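Opinion | Robot Learning | Methods and Results

The Hand That Puts the Strawberry Back

I want to write about a part of robot research that takes more hours than any other and gets one line in the paper, if it gets a line.

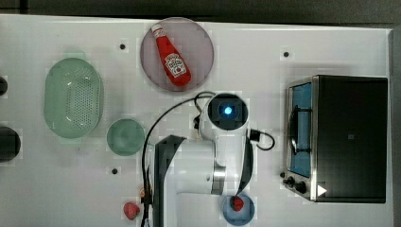

A success rate belongs to the table as much as to the policy, Chantelle Sithole wrote to me after my September column, and you people in software keep forgetting that there is a table. She asked me why I had spent three pages on network size and no sentence on how the objects are returned to their places between two trials. I had no good answer, and I have been thinking about her letter since then.

For readers outside the field, the procedure is simple. You train a policy on demonstrations, for example to put a strawberry into a bowl or to lay a bottle on a plate. Then you must measure it. The arm tries, you write down success or failure, and a person puts everything back for the next try. We call this last step the reset. After enough tries you have a percentage, and this percentage goes into the abstract of the paper, in the table of results, and often into the talk with large letters.

The person who does the reset is usually a student, and is often tired. It is written in the paper that "object positions were randomized." In most labs which I have visited, this means that the student put the strawberry where the hand happened to put it.

A hand is a poor source of random numbers. When you have watched a policy for an hour, you know where it is strong. You know that it grasps well near the middle and that it becomes confused close to the side of an oven. You do not decide to help it. But your hand has learned something too, and the berry comes to rest a little more often in the easy region. Another person, who is bored or who does not like the method, may go in the other direction with the same innocence.

I believed for a long time that this effect exists but is small. The report from the Worent group changed my mind. They took one fixed policy, Pranier, and did not touch its weights during the whole study. They ran 1692 trials of kitchen tasks on the same arm. The only thing they changed on purpose was the person who reset the table. Eight people took part, and each of them received the same written instruction, which was the usual one: vary the positions of the objects within reach of the arm.

Between the person with the highest success rate and the person with the lowest, the difference was 15 points.

I read this number several times. In the same year I reviewed papers in which the whole claim was an improvement smaller than that. Some of these papers I recommended. I do not say that their authors were wrong, and I have no means to know it. I say only that I accepted a difference between two methods without asking if the same hand had prepared the table for both.

The second half of the report is about Tufa, the reset method which the group proposes. It is almost disappointing in its simplicity. Before any policy is run, a program draws a list of start layouts, and the list is stored. At each trial the camera view is shown on a screen with the wanted layout drawn over it as a pale shadow, and the person moves the objects until they agree with the shadow. An image of the table is saved, and only then does the arm receive permission to start. The order is mixed, so that the person does not know which policy comes next. With this procedure the differences between the people became small enough that the authors could not separate them from chance.

There are objections, and I would like to treat them seriously.

The first is time. Isauro Jaramillo, with whom I have argued about this by e-mail for many weeks, calculates that careful resets would cut the number of trials his group can do in a day by almost half. He prefers many rough trials to few clean ones. More trials make the noise smaller, he says, and any statistics teacher will agree with him. Here I must disagree with my friend. More trials make the noise smaller when the noise has no direction. If a hand leans toward the middle of the table, then it leans there in the thousandth trial as well, and the narrow error bar that you get is a narrow bar around the wrong value. I would take the half day.

The second objection is more interesting to me. It says that the real world has no shadow on a screen. In a kitchen, the things lie where people leave them, so a human reset is closer to life than a list from a computer. I feel some sympathy for this. A list which is drawn evenly over a tabletop contains layouts that no cook would ever produce, and it contains few of those that a cook produces every day, such as a cup standing inside another cup, or a bottle lying down. But if we want the layouts of real kitchens, then we should go and collect them in real kitchens, and put them in the list. A graduate student at eleven in the evening is a sample of something, but I doubt that it is of kitchens.

The third objection is usually spoken in the corridor. It is that everybody does it in the old way, so the comparison is fair. This would be right if the same people, with the same knowledge and the same wish, tested both methods. In practice the new method is tested by its author, with love. The baseline is tested also by the author, and the love is missing. I have done this. When I was a student my baseline failed on a metal cup, and I wrote a zero and went on. When my own method failed on the same cup, I got up and looked if the cup was dirty.

There is one more thing in the report, in an appendix, which I fear that few people will read. The authors asked their eight people to write a short note when they were in doubt about a result. They received 42 such notes, and the report prints them all. Did it count if the fruit touched the bowl, rolled out, and was picked up again? Did it count if the plate had moved together with the bottle? One person wrote "yes" and a different person wrote "no" for what is, as far as I can judge from the text, the same event. I learned more about the policy from these notes than from the main table of results. I would be glad if every paper had such an appendix, even when it makes the method look less clean.

The companies are not better than the universities in this. Stenditz published a success rate for its kitchen arm in the spring, with one decimal after the point, and did not publish the start layouts, the instruction to the operators, or the rule for a success. I wrote to ask for them and received a friendly answer with a link to the same page. A decimal is a promise about how carefully the thing was measured. I do not see how one can give it without telling how the objects got to their places.

What do I ask for, then? I do not want a new benchmark. We have many, and each one is loved mostly by the lab which made it. I ask for a paragraph. Let it say how many people reset the table, if they knew which policy was running, where the start layouts came from, and who decided in the doubtful cases. Let the images of the start states be put together with the code. They are small files and they already exist in most logs, so that the work is mostly a matter of not deleting them. As a reviewer I have begun to ask for this paragraph, and I have told the editors that I will not recommend a comparison between two policies when it is missing. One author answered me that the request was unusual. I agree that it is unusual.

I should also say what the report does not show. It is one policy, one arm, and one group of tasks. Pranier was trained with few demonstrations near the borders of the table, as the authors themselves write, and such a policy will suffer from position more than others. With a stronger policy the difference between people could be much smaller. It could also move to another place, for example to the angle of a bottle or to the light, where we do not look yet. I would like to see the study repeated by a group that does not believe in it.

I answered Chantelle Sithole last week. I told her that she was right about the table, and that I still think network size deserved two of the three pages. She has already written back, and she does not give me the two pages.

Posted 6 Nov 2024 in Opinion

Related reading
Ninety percent of what? On success rates without a rule
Why I stopped showing the best video first
Letters: readers on network size and small labs
Blind testing for robot policies, a practical note
The baseline deserves an afternoon too

Contact the editors | Write for us | Copyright 2024, all rights reserved | Back to top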